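Pultier Arm Kit for School Clubs

Pultier is a small desktop arm for students who build their first robot. The white brackets and plates are printed, and the hobby servos are fixed along the arm. One kit is enough for a team of two or three students. The Trisgate club uses it for the marker task, where the arm must touch a marker on the table and push it over a line.

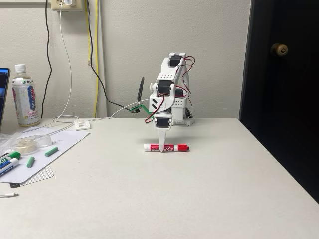 Diễm Hầu writes that her team needed 8 meetings before the elbow moved smoothly, and she asks for longer servo wires in the next version.

Longer wires can be ordered with the kit now. Please write it in the order note.

In the box: printed parts, servos, control board, 10 spare screws
Recommended age: from 10 years
Weight: 800 g
Not included: computer, markers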